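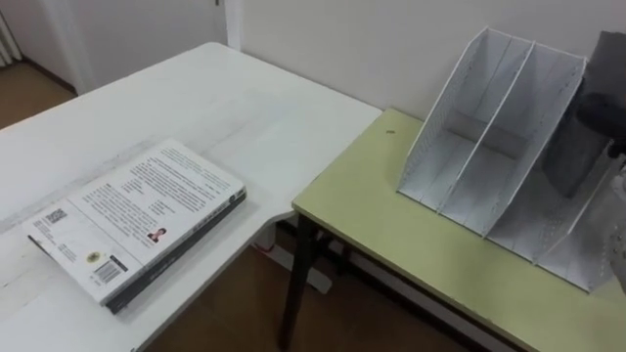
Issue 286, page 2

The book I never finish

I have a confession to make to the Sunday reading group in Skudby, and I'd sooner do it in print than over the biscuits. I don't finish books. I start them with enormous enthusiasm, I tell everyone at work how good they are, and then somewhere near page 220 I put them down to make a cup of tea and that's it, we never speak again.

A paperback left face down on a desk can stay there for a very long time in my house. I dust round it. I move it to eat my dinner and then I move it back (as if it might get lost otherwise!). By the time I pick it up I've forgotten who the sister is and why everyone is so cross with the vicar.

So in April I rang Arash Shokri, who runs the secondhand bookshop on the way down to Fluvby, and asked whether he could spot people like me. He laughed for quite a while. Apparently we're easy. Our books come in with beautiful stiff back halves and a bus ticket stuck in the middle, and he once found a whole shopping list, crossed off as far as the leeks.

He doesn't think it matters much. His own mother read the first chapters of everything in the Dzene library and was, he says, the best company at a wedding you could hope for. She always knew how things began.

I've tried the usual cures. I did ten pages before bed and fell asleep on the fourth. I tried reading the ending first, and all that did was give me two places to stop. The one thing that has helped is the train to Cluvow, which takes almost two hours and has no phone signal after the tunnel. I got through a whole murder on it last month, and knew who'd done it before we'd reached the platform.

I've still got the one about the lighthouse to go back to. I think the sister was called Joan.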